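Thread on small firms, savings rates and the Balton base rate cut. I've had a lot of questions since it was announced, so I'll go through it in order.

1/ The central bank in Balton cut its main rate by a quarter point in June and has held it since. Most of the coverage was about mortgages. I want to talk about business deposits, which move differently and get much less space.

2/ When the main rate falls, banks tend to pass the cut on to instant access business accounts first. Loan rates follow later, and often by less. The gap between the two is where the bank makes its money, so there is no great mystery about the order.

3/ I asked for rate sheets from lenders who deal with small manufacturers, parts suppliers and repair shops. Silska and Trillberg both sent theirs. Triệu sent a summary, so I can only use some of it.

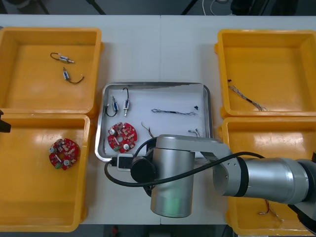
4/ Silska dropped its instant access rate within a fortnight of the cut. Its overdraft rate did not move until the next quarter. Trillberg cut both on the same day, but it started from a lower savings rate, so its customers were no better off.

5/ One reader has 448 thousand sitting in a Silska instant access account, mostly customer deposits on orders not yet delivered. A quarter point on that is 1,120 a year. That won't sink the firm, but it is a bill they didn't have before.

6/ Fixed terms are the usual answer. The trouble is that a firm holding customer deposits may need the money back at short notice. A 60 day notice account is the middle option, and both Silska and Trillberg still offer one.

7/ Osvaldo Morelli, who advises small firms on cash, put it to me this way: work out the least you have held at any point in the past year, and only lock up a part of that. He would not go above half. I think that is sensible, if a bit cautious for firms with steady orders.

8/ Check the penalty for early withdrawal as well. Trillberg takes the interest for the whole notice period. Silska takes a flat fee plus some interest, which works out cheaper on large sums and dearer on small ones.
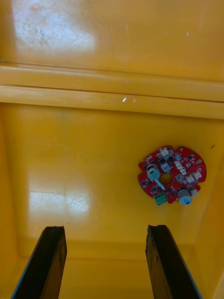
9/ Now the borrowing side. If your loan is fixed, the cut does nothing for you until it ends. If it tracks the main rate, look for a floor in the agreement. A floor is a lowest rate that the lender will charge whatever the central bank does. Many of these sit in the small print, and you need to look at them as closely as you'd look for scuff marks on the inside of a yellow plastic bin. Angelica Galang found one in her own agreement only after the cut failed to show up on her statement.

10/ Her floor had been set when rates were higher and looked harmless then. She asked the lender to remove it. They refused, but offered to lower it for a fee of 798. On her balance the fee would take roughly two years to earn back, so she has left it alone for now.

11/ It is worth doing that sum before you pay anyone to change terms. Take the yearly saving, divide the fee by it, and compare the answer with the time left on the loan. If the loan ends first, don't pay.

12/ Several people asked whether another cut is coming. I don't know. Prices are rising slowly and wage growth is flat, which points one way. The currency has been weak, which points the other. The last vote was close — one member changing sides would have been enough.

13/ What I would watch is the notice account rate. Banks price those on what they expect to happen over the next few months. Trillberg trimmed its rate last week with no change from the central bank. Silska has not.

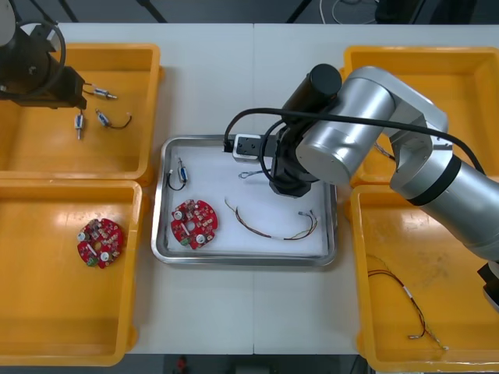

14/ The Silska terms booklet has the table of notice account charges on page 100, for those who asked. The online copy has it under "Changes and closures". The booklet I have is dated 10/31/20 and the charges in it match the current rate sheet.

15/ A correction to post 4 before anyone writes in. Trillberg cut its standard overdraft on the same day as its savings rate. The rate for unarranged overdrafts has not changed at all.

16/ I'll add the Triệu figures if they send the full sheet. Replies are open, but please don't post account numbers. Two people already have and I've had to hide them.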